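Slow Mornings and the Sewing Box

6 March 2024

I have been meaning to write about mending for weeks now, and every time I sat down to do it I ended up mending something instead, so I suppose that tells you how the winter has gone around here! The pile started in February with one wool sock and grew from there, the way these piles do, until the chair in the hallway could no longer be sat on by anybody.

My grandmother mended everything. Dish towels, pillowcases, the elbows of sweaters that had already been handed down through two cousins before they got to me. She kept her thread in a cookie tin (of course she did) and she would hold the needle up to the kitchen window and thread it on the first try, well into her eighties. I cannot do that. I lick the end, I squint, I say a few words under my breath, and on the third or fourth go I find the eye of the needle.

For years I was scared of darning. It looked so fiddly in the books, all those little arrows going over and under. Then last fall I took the bus over to Lutach for a Saturday-style market, the kind with more soup than stalls, and came home with a secondhand darning mushroom that cost me 4 dollars and a bag of odds and ends of wool in colors I would never have picked. Mustard, a sort of mossy green, a really loud orange. I used the orange first, on a navy sock, and I loved it so much that I now go looking for holes.

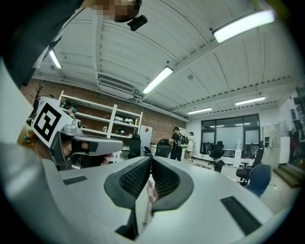 A bit of pink and white check, my favorite pattern in the world.

If you want to start, start with something you don't care about. An old towel is perfect. Use a thread close to the thickness of the fabric, leave a little slack at the end of each row so the patch can stretch, and please don't pull it tight! I pulled my first one so tight that the heel of the sock puckered up like a dried apricot and I couldn't get my foot past it. Go well out beyond the hole, too, into the part that's still strong. I didn't do that either, and the hole simply moved next door.

Jeans are another story. I have one pair, bought at the old Spahić shop before it closed, that has been patched at both knees and once in a spot I won't mention. The denim is thin now and soft as a bedsheet. I put the newest patch on the inside, tacked it down with long running stitches in white, and wore them to dinner at a place in Ternow where I was probably supposed to wear something nicer. The food was wonderful, by the way. Get the dumplings.

I'm still undecided about machine mending. My sister-in-law does hers on the machine in a quarter of the time and they hold up just as well as mine, possibly better. But I like having something in my lap in the evening while the radio is on, and I like that I can stop in the middle of a row when the kettle goes.

Next up is a cardigan with moth damage along one cuff and a missing button, and I have been through the whole button jar twice without finding a match. I may just replace all of them. There's a mixed bag on the top shelf that I haven't opened yet, so I'll go through that tonight and report back.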